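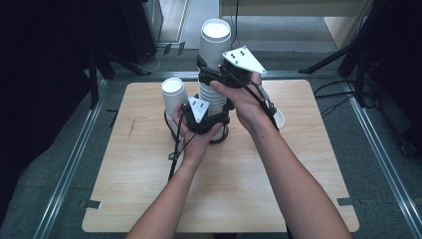
Elgate Shared Workshop, Robotics Group

Zarmeena Janjua has been stacking paper cups for most of December, and she is still cheerful about it. "My mother asked me what I was building and I said, well, right now, towers," she told me, laughing, when I dropped in on the group one evening.

The pair of hand-held grippers came first. She and Atif Lodhi put them together on the back bench, and the white plates with the black dots went on top a bit later, after a good deal of arguing over the angle (Atif wanted them flatter, and he still does!). "You hold one in each hand and you just do the job," she said. "One cup here, the stack there. Then you do it again, and by then your wrists are talking to you."

They have recorded 120 runs so far and kept 41 of them. The rest went wrong in ordinary ways, mostly with the stack. "Squeeze a paper cup too hard and it folds, and if you're too gentle the whole lot slides through," Atif said. He has reprinted the jaws four times and has a fifth set drawn up.

The board sits down on the carpet between the aluminum rails, so there is plenty of kneeling involved, and Zarmeena has started bringing a cushion from home. I asked her what she would like to try after cups. She thought it over for quite a while, winding a bit of cable around her finger. "Bowls, maybe," she said. "Atif says spoons, but I'm not ready for spoons."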